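Tema 8. La exposición colectiva y sus textos de sala

Conviene desconfiar de la palabra «colectiva». En la muestra de Uvberg figuraban 18 autores y el folleto hablaba de «diálogo», pero cada cual colgó lo suyo donde le dejaron. El comisariado consistió en repartir metros de pared. ¿Basta eso para sostener una tesis? El catálogo de Surkico asegura que sí y dedica 107 páginas a no demostrarlo.

Para el comentario, distingan entre el criterio de selección (quién entra y por qué) y el relato que se redacta después. A menudo el segundo se escribe con las obras ya colgadas.
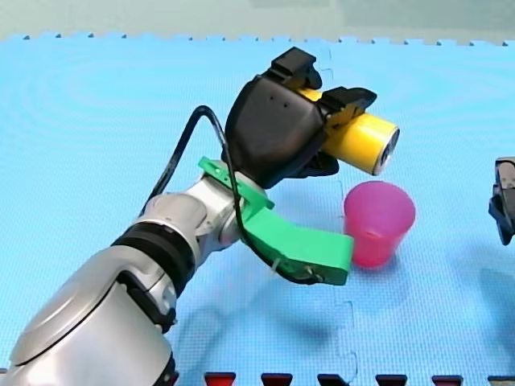

El caso de la galería Gatchalian es más discutible. Allí el tema se anunció antes de la convocatoria, y aun así dos de las salas podrían intercambiar sus rótulos sin que el visitante lo notara. Hagan la prueba con el plano fotocopiado.

Sobre el premio Sato, léase solo el acta. La nota de prensa repite «arriesgado» sin decir qué se arriesgaba.

Para diciembre: comentario de 2 folios sobre un texto de sala. No se admiten paráfrasis del folleto.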